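Filed under: Talks and handouts / Play and building

Starting on a bare baseplate: speaker notes
Snædís Eskildsen, Wodton building group 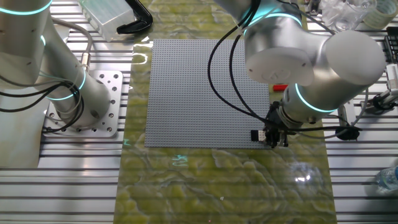
Grey LEGO baseplate on the green mat, with a black and white piece just above the studs.

Wait for people to sit down. Ask who has a baseplate at home and who builds straight on the table.

First point, the surface. A patterned mat is fine, but small parts get lost on it if the colours are close. Red shows up well on green. Dark green doesn't, and I have lost more than one hinge that way.

Second point, where to begin. Most beginners start in the middle. I start near a corner and work along two edges, then fill in. Oddur disagrees and will say so, let him have a minute.

Placing a piece:
- look straight down before pressing
- line up one row of studs, then the other
- press evenly, and lift the piece off again if it rocks

Third point, sorting. The club box has 500 parts and we sort by shape first. Colour sorting looks nice on the shelf but it is slow to build from. Pass the two trays round here, Heiðrún has them.

Exercise: 12 minutes, in pairs. One person describes a small shape, the other builds it without seeing the drawing. Swap at half time. Poul to keep the clock.

If there are questions about glue, say we don't use it and move on. Cleaning plates: lukewarm water and a soft brush, then leave them flat to dry.

Next talk is in December, Elínborg on roofs. Collect the trays before people leave.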